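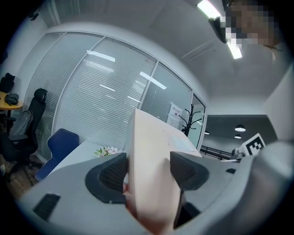

Hand-held demonstration station: safety and condition checklist
Site: Braddale, teaching room
Project: Plarken
Inspected by: Emese Kun
Date: Dec 12, 2018
Last full inspection: November

Mark each line OK, FIX or N/A. Write a comment for anything marked FIX. A FIX under Grippers or Power stops recording at this station until it is cleared. Other FIX items can be cleared at the end of the shift.

We use cookies to remember your settings and count visits. By continuing to use this site you accept our cookie policy. Accept / Manage settings

FLOOR AND WALKWAYS

Walkway from door to table clear: OK
Comment: Keep it this way when visitors are in.

Cables along the wall, not across the walking path: FIX
Comment: White and black cables are still tangled on the floor near the power strip. They need to be separated and run in a cable cover. Same comment as in November. I have asked for the cover to be ordered again, this time through Hakala.

Chairs not in use pushed in or moved out of the working area: OK
Comment: Leave one side of the table free for the operator to step back. Operators look at their hands during a demonstration and do not look behind them.

Tripods stable, feet fully spread: FIX
Comment: The light tripod had one leg short when I checked. Adjusted during the visit. Look at it again at the start of the next shift.

Bags and coats off the floor: OK
Comment: Chair backs and the coat rack are both fine. A heavy bag on a chair back can tip the chair when the sitter gets up, so put laptops elsewhere.

TABLE AND OBJECTS

Table does not rock: OK

Cardboard boxes free of staples and torn edges: OK
Comment: Replace a box when the corners go soft. Operators squeeze harder on a soft box and the demonstration is no good to us afterward.

Weight of any object to be lifted with one gripper: OK
Comment: Limit is around 800 grams. The heaviest item on the shelf was under it. Anything over goes back to the store and is not to be used "just for one take."

No glass, blades or open liquids on the table: OK
Comment: Drinks stay off the table at all times, with or without a lid.

Surface wiped down: OK

GRIPPERS

Finger pads seated and not peeling: OK
Comment: Check both pads on both grippers. Press each pad with a thumb. If it slides, take the gripper out of use.

Fingers open and close fully without catching: OK
Comment: One of the spares is stiff near the closed position. Tagged and put aside. It should go to Udville for service with the next shipment.

Marker faces clean, flat and firmly attached: OK
Comment: Do not put tape over a marker to hold it down. The shine spoils tracking. Replace the marker.

Indicator lights come on when the gripper is switched on: OK

Housing free of cracks and sharp edges: OK
Comment: Small scuff on one housing, no edge to it. Noted only.

Lens clean: FIX
Comment: Fingerprints on one lens. Cleaned during the visit. Hold the gripper by the handle when passing it to someone else and this will happen less. 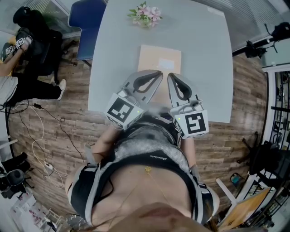

Working position at the table: both grippers open at the near edge of the box, forearms over the tabletop.

OPERATOR

Headset strap adjusted for this operator: OK
Comment: The strap should be snug and should not leave a deep mark. Reset it at every change of operator. Wipe the forehead pad at the same time.

Long hair kept clear of the fingers and the lens: OK

Necklaces, cords and sleeves cannot reach the fingers: OK
Comment: A short necklace is acceptable. Lanyards come off. Loose cuffs are to be rolled up.

Closed shoes: OK

Break taken on schedule: FIX
Comment: The log shows a morning session with no break entered. The operators say they took one and forgot to write it down. Please write it down. Wrist and neck strain is the complaint we hear most from this station, and the log is the only record we have.

Operator knows how to stop a take: OK
Comment: Asked two operators. Both said to put the grippers down on the table and call "stop." That is the correct procedure. Do not drop the grippers and do not pull the headset off first.

Second person stays outside arm's reach during a take: OK
Comment: Sitting down is fine. Holding a gripper while waiting is fine as long as it is kept well away from the operator.

POWER AND CHARGING

Power strip undamaged and not overloaded: OK
Comment: The strip itself is in good order. See cable comment under Floor.

Strip positioned where it will not be kicked: FIX
Comment: Move it up off the floor when the cable cover goes in.

Batteries charged only on the charging shelf: OK

No swollen or hot batteries: OK
Comment: Checked by hand, all cool. 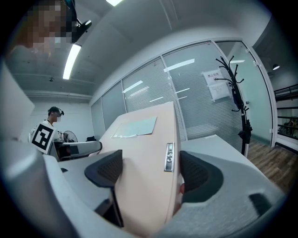
Do we have to run the full checklist again when the same operator only moves to a different object?

Only the object lines under Table and Objects need to be checked again. Run the full list at the start of each shift, after any change of operator, and after a gripper has been dropped, even if it looks undamaged.

ROOM

Notices on the glass readable and still attached: OK

Ceiling lights all working: OK
Comment: Report flicker even if it doesn't bother you. It shows in the recordings.

Blinds set before the first take and left alone: OK

Fan stable, guard in place, cord out of the way: OK
Comment: Do not aim it at the table. It shifts paper and light packaging in the middle of a take.

RECORDS

Episode log up to date: OK
Comment: Log stood at 3,353 episodes when I checked it against the storage count. The numbers match.

Dropped grippers and near misses written up: OK
Comment: One drop recorded since the last inspection. Pads and markers were checked afterward and the entry is signed.

OPEN ITEMS

Cable cover and power strip mounting: Braddale facilities, before the next inspection.
Stiff spare gripper: ship to Udville.
Break log: shift lead to check at the end of each day.
Light tripod: recheck at start of next shift.

No FIX items under Grippers remain open. Station cleared for recording on the condition that the loose cables are pushed back to the wall at the start of every shift until the cover arrives. The power strip location is accepted on the same condition.

Signed: Emese Kun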